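Cómo recoger la mesa después de pedir comida

Cuando se come de encargo, la mesa acaba llena de envoltorios. Conviene recogerla en orden, para que la grasa no llegue al mantel individual.

Primero se aparta lo que sigue cerrado. Un bocadillo en su papel se deja en el centro del mantel hasta el final. Las cajas abiertas con fritos van a un lado, con la abertura hacia arriba. El papel de aluminio arrugado se junta en una bola — los trozos pequeños se pierden con facilidad.
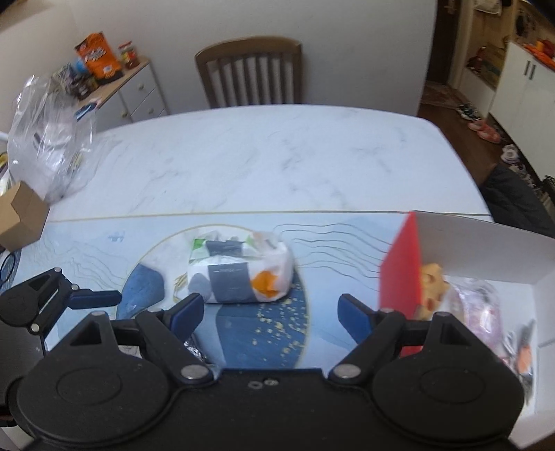

Austra Mets prefiere empezar por las bolsas de plástico, y comenta que mete en una de ellas todos los restos antes de tocar las cajas. También sirve, siempre que la bolsa no esté rota.

Después se vacían las cajas. Lo que sobra de los fritos pasa a un recipiente con tapa y va a la nevera. El cartón limpio se pliega y se lleva al contenedor de papel; el que tiene manchas de aceite va con los restos orgánicos, si el municipio lo admite.

Por último se levanta el mantel, se sacuden las migas en el fregadero y se pasa un paño húmedo por los dos lados. La mesa se limpia con agua y una gota de jabón, y se seca enseguida. El mantel se vuelve a poner cuando ya no queda humedad debajo.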